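Trundov home blood pressure log
Data card, second version

What it holds
Readings taken at home by adults who were already checking their own blood pressure. Each row is one reading: upper figure, lower figure, pulse, arm used, and time of day. The log runs for 18 weeks and starts in April.
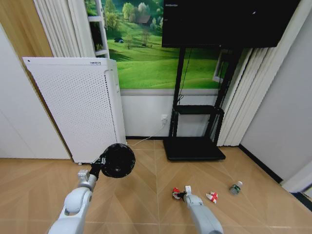
Bottle and small red-and-white items on the parquet.

How readings were taken
People sat for five minutes with their feet flat, then took 2 readings a minute apart. Both are kept. We did not average them, so do that yourself if you need one value per sitting. Morning readings were taken before breakfast and before any tablets.
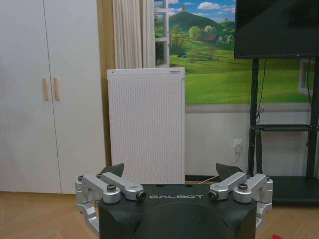

Cuff size was noted at the start and is in people.csv. If someone changed cuff part way through, the later size is in the notes column and the first one stays where it was.

Files
readings.csv: one row per reading
people.csv: age band, sex, cuff size, tablets yes/no
notes.csv: free text, names taken out

Known problems
Evening readings are patchy. People forgot, or went to bed early. Some sittings have up to 8 readings where the person kept trying for a lower number.
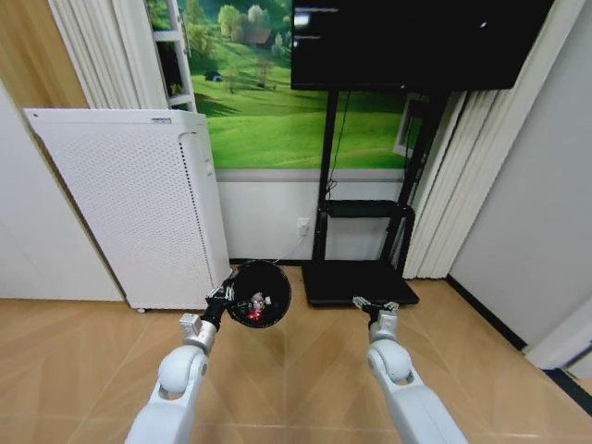

We left these in and set the repeat column to 1. Pulse is blank where the monitor gave an error. Any lower figure under 30 was checked by hand against the paper diary, and Wojciech Ziółkowski's corrections are listed at the end of notes.csv.

Not suitable for
Diagnosis, or setting anyone's dose. The group is small and mostly over 50.
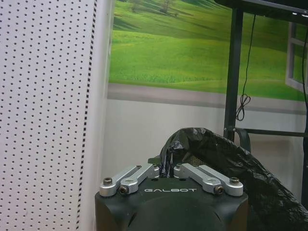
Changes since the first version
Clock times fixed for the Jenorport group, which were an hour out.
Age bands made wider.

Contact
Gonçalo Peixoto for the data, Calum Morrison for access. Replies can take a week.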